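Section 4: Setting up your own Drundis server

Okay, so you've got the base game installed and you've played through the prologue (please do that first, the server tool looks for a finished profile and sulks if it can't find one). Now you want your mates in your world, on your rules. I've done this more times than I'd like and most of the pain is in the first few steps.

Before you start: close the game and close the Drillo launcher too, including the little icon down in the tray. If it's still running it will lock the config file and your changes will vanish the moment you save them.

1. Open Drillo, go to Library, then Tools, and install Drundis Host. It lands in its own folder.

2. Run it once and let it sit until you see "Gurkport ready" in the black window. Then type stop and press Enter. Don't just hit the X! The first run writes all the default files, and if you kill it halfway you get a world with no spawn point and everyone drops into the sea.

3. Open server.txt in any plain text editor. Change the name, the password and the max players. Mine is set to 8, and the tool will let you go higher, but the harbour map gets choppy when everyone's crafting at once.

4. Set the port. The default is 3000 and I'd leave it there unless something else on your computer is already using it. 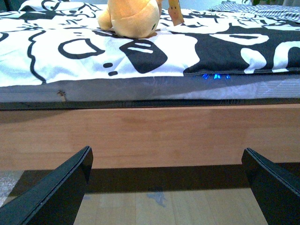
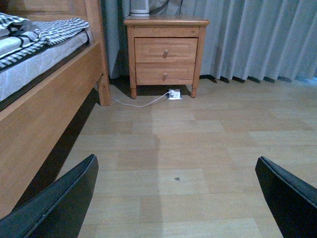
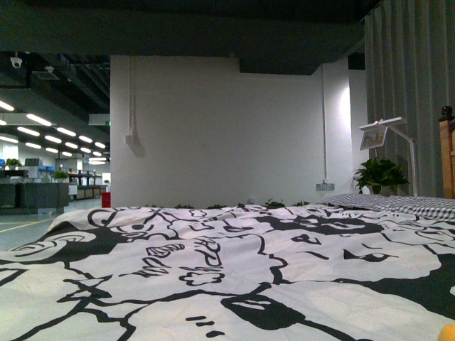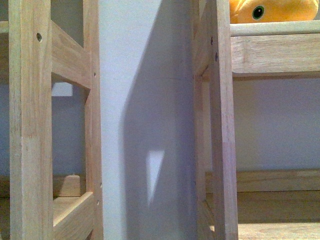
5. Forward that same port on your router, both TCP and UDP. Every router hides this in a different menu, so have a poke through anything called Gaming, NAT or Virtual Server.

6. Start Drundis Host again, then launch the game, pick Join by Address and type localhost. If you get in, send your outside address to one friend and have them try before you invite the whole crew.

Note: colour names in the welcome message use the British spelling, so it's "grey" with an e. If you type "gray" it just prints the code in chat.

Caution: back up the Worlds folder before you switch on the Carbone mod. It rewrites the cave layers and there's no way of going back. I lost a fortress with 80 storage chests in it, all sorted and labelled, and I'm still a bit sore.

7. Set autosaves. I keep 3 and let the oldest one drop off. On a slow drive you'll feel a little hitch each time it saves, so stretch the interval out if that bugs you.

If your friend gets "host not answering", check the firewall before you touch the router again. Allow Drundis Host on private and public networks, restart it, and have them try once more.

Last updated 6 August 2025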